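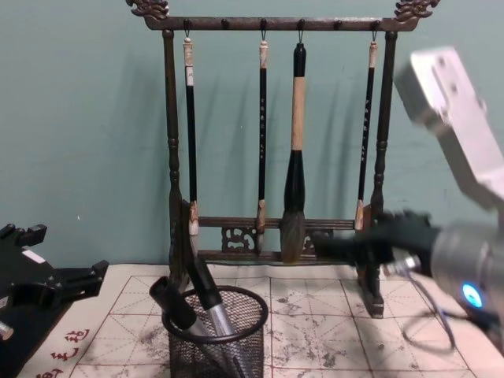
How do I get connected to the Clodinar mini-grid?

Fill in the connection form at the Jindberg office or hand it to your village agent. You will need a copy of your ID and something that shows where you live, such as a rent receipt or a letter from the local council. If you rent, the owner of the building has to sign the second page.

How long does it take?

Homes within 60 meters of an existing pole are normally connected in two weeks. Homes farther out need a new pole, and the wait can be up to four months depending on the ground and the time of year. Digging slows down a lot in the rains.

Who runs the mini-grid?

Milter Power owns the solar plant, the batteries and the lines as far as your meter. Everything after the meter belongs to the building owner, including sockets, switches and indoor wiring. Milter Power does not repair indoor wiring, but the Jindberg office keeps a list of licensed electricians.

Do I need to wire my house first?

The wiring has to be in place and inspected before the meter is switched on. A basic ready board with two lights and two sockets is enough for a small home. You can buy one from the office or bring your own, as long as it passes inspection.
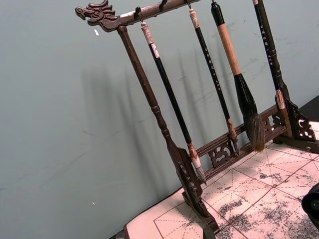
If the inspection fails, the inspector writes down what has to be fixed and leaves a copy with you. The second visit is free. Any visit after that is charged at the rate posted in the office.

How do I pay for power?

All household meters are prepaid. Buy units by mobile money or in cash from an agent, then type the code into the keypad. Keep the message until the units show on the meter. Unused units do not expire.

I typed in the code and nothing happened. What now?

Check the meter number on your receipt first. Most problems come from a wrong digit. If the number is right, call the office with the receipt in front of you.

Can I run a fridge or a welding machine?

A small fridge is fine on a household connection. Welders, mills and large pumps need a business connection, which has its own line and a different tariff. Ask before you buy the machine.

Is Cheng covered?

Not yet. The line to Cheng was surveyed in August and the results are being reviewed. Residents can put their names on the interest list now. Being on the list does not commit you to anything.

Who do I contact with a complaint?

Write to Neelam Ahuja, customer relations, at the Jindberg office. Include your meter number and a phone number where we can reach you.

Page last updated 15/11/2020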